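Puslow 4 is out. Is the planner any better?

From the tooling column, July issue

Every few months somebody sends me a release note for a motion planner that promises smoother, faster, safer motion with less tuning. I read them with a pencil in my hand and I usually put a question mark next to "less tuning." The Puslow 4 note has four question marks on it. I have now spent a good part of the month with the software, and two of them are still there.

For those who came in recently: Puslow is the planning and control layer that a lot of small two-arm benches settled on after Suson stopped shipping its own. It takes target poses from whatever you use upstream, plans for both arms at once, checks for collisions, and hands joint commands down to the drivers at a fixed rate. Version 3 did this well enough if your arms stayed on their own sides. When they had to meet in the middle, it got nervous. It would stop, replan, stop again, and eventually give you a timeout with an error code that sent you to a page that had been taken down.

Version 4 claims to fix the meeting in the middle. The headline feature is called shared-object mode. You tell the planner that both grippers are going to touch the same thing, and it loosens the distance rule between the fingers while keeping it tight everywhere else on the arms. That is a sensible idea. It is also an idea that most of us had already hacked together by listing pairs of links to ignore, and I would like the release note to admit as much. Gunārs Ramanauskas at Farthorpe had a version of it running on top of 3 a long time ago, in a script he was a little ashamed of. When I asked him what he thought of the official one, he wrote back, "Mine was uglier but I knew what it was ignoring."

That is my first complaint in one sentence. In shared-object mode the planner decides by itself which link pairs to relax, based on where it thinks the object is. It doesn't print the list. There is a debug flag that dumps it to the log, spelled differently in the docs and in the code (the code is right, use an underscore). I turned it on and found that for a mug-sized object it had relaxed the fingers, which I expected, and also both wrist links, which I did not. If your pose estimate is off by a finger's width, you have told two wrists that it is fine to bump into each other. The fix is to set the relax depth to 1 in the config. The default is 3. I can't think of a bench where 3 is a good default.

Second complaint: the speed claims. The note says planning is "dramatically faster," with a bar chart and no labels on one side of it. I ran 200 planning requests on each version with the same start poses, the same targets and the same collision model, on the same computer with nothing else running. For one-arm moves I couldn't tell the two apart. For two-arm moves with the arms well separated, version 4 was a bit slower, which I put down to the extra checks. For two-arm moves that end close together, version 4 was clearly faster, and it failed less. Version 3 gave up on 27 of the 200. Version 4 gave up on a handful, all of them cases where I had asked for something silly near a joint limit. So the claim is true for the thing they rewrote and not true for the rest. I would have been happy to read that in the note.

A word on that test, before the letters come in. It is 200 requests on one bench with one pair of arms. It says nothing about your bench. I kept the random seeds fixed, and when I let them float the gap between the versions got smaller. I also left the smoothing on in both, and the smoothing in 4 is new, so I may be giving credit or blame to the wrong part. Lempi Leinonen read a draft of this and pointed out that I should have run it with smoothing off as well. She is right and I haven't done it.

Third: perception. Puslow has never done perception and says so, but version 4 now accepts an uncertainty value along with each object pose, and the docs push you to use it. In theory, a shaky estimate makes the planner keep more room and approach more slowly. In practice, everything depends on whether your pose estimator gives you an uncertainty that means anything. Mine comes from Ķēniņš, the add-on most people pair with it, and the numbers it gives are very confident. They are confident when the object is in plain view and nearly as confident when an arm is blocking half of it. Handles are the worst. A mug with its handle turned away looks the same from most angles, and the estimator will happily pick a direction and report that it is sure. The planner then does precisely what it was told. I ended up ignoring the reported value and writing in a fixed one by hand, which is what I did before the feature existed.

I don't blame Puslow for that, but I do think a feature that depends on someone else's honest numbers should come with a way to check them. A small script that compares reported uncertainty with the spread over a stretch of still readings would do. I wrote one in an afternoon. It takes 50 readings of an object that isn't moving, works out how much they wander, and tells you how far that is from what the estimator claims. It won't catch a steady wrong answer, only a jumpy one. It's in the column's shared folder if you want it, with no promises.
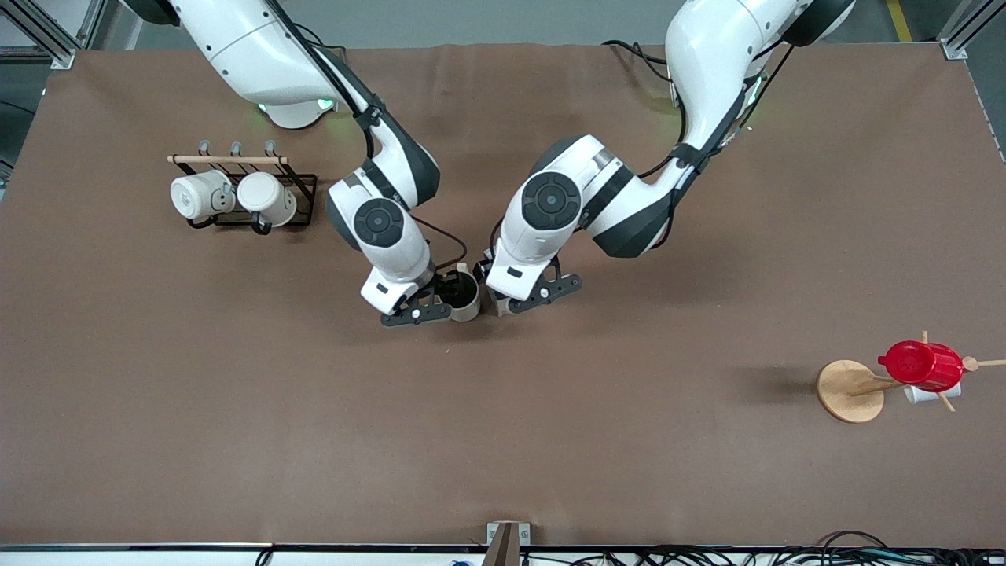
Can shared-object mode be used when the two arms are run by separate controllers?

Only if both controllers take their timing from the same clock. The planner produces one path for both arms and assumes they follow it together, so any drift between the controllers shows up as a gap or a squeeze at the object. If you can't share a clock, plan the arms one after the other and keep the mode off.

On to the things I liked, and there are a few. The config file is finally checked when it loads. A misspelled key used to be dropped without a word, and I lost most of a week to that in version 2. Now it stops and names the line. The replay tool is good too. You can load a log, scrub to the moment things went wrong, and see the collision model as the planner saw it, including any stale object you forgot to remove. I had two of those. Both had been sitting in my world file since spring, quietly making the planner route around nothing.

The control side is mostly unchanged. The command rate can now go up to 500 Hz if your drivers will take it. Mine will, and I saw no difference in tracking that I'd be willing to put in print. If someone has a plot that shows otherwise, with the axes labeled, please send it.

Force limits in shared-object mode deserve a warning. The limit is set per gripper, and the software does not look at what the two are doing to each other through the object. Two grippers that are each within their limit can still push against each other. Set both limits low to begin with, run the first attempts at reduced speed, and use something you don't mind breaking.

Should you upgrade? If your arms never come near each other, I see no hurry. The config checking is nice, but you can wait for 4.1 and let the rest of us find the holes. If you do handovers or anything where both grippers work on one object, I would upgrade on a copy of your setup, set the relax depth to 1, turn on the debug flag, and read the list of relaxed pairs before you let anything move. Keep your version 3 config. The converter that comes with the release changes the units on one of the acceleration limits and mentions it only in a comment at the bottom of the new file.

I've asked the Puslow developers about the default relax depth and about the missing labels on the chart. They answered the first, saying that 3 "gave the best success rate in our internal tests." I asked what the tests were. If a reply comes before the next issue goes out, I'll print it in full, along with the smoothing-off run I owe Lempi.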